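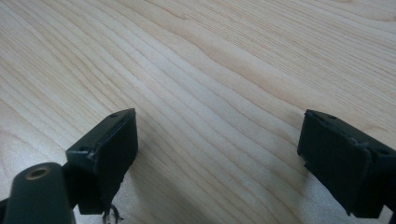

Quiénes somos

¡Hola! Soy la mitad de Erkitz, una tienda pequeñita de sombreros, gorras y boinas que abrimos entre dos hermanas en la calle Rimance, en un local de 75 metros que antes fue mercería (todavía conservamos los cajones de los botones, no hubo manera de tirarlos).

Yo venía de llevar la contabilidad de una imprenta y mi hermana de arreglar trajes de teatro, así que os podéis imaginar las primeras semanas. Pedimos 77 boinas de la misma talla por un error mío en el formulario. Las vendimos todas, eso sí – tardamos hasta junio del año siguiente. 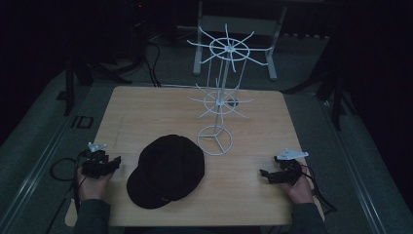

Ahora trabajamos con dos talleres: Wurnov, que nos hace las gorras de temporada, y Karppinen, de donde llegan los fieltros de invierno. A los dos los visitamos antes de firmar nada y seguimos yendo cada año, que además se come muy bien por allí.

Si no sabes tu talla, ven y te medimos la cabeza con cinta, sin compromiso y sin prisa. Y si el sombrero es heredado y te baila un poco, tráelo también, le ponemos una badana nueva y listo.
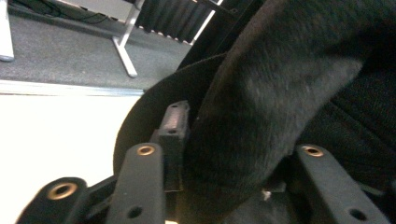
Dónde estamos

Calle Rimance, 2, a la vuelta del mercado. Cerramos a mediodía, pero si nos ves dentro, ¡llama al cristal!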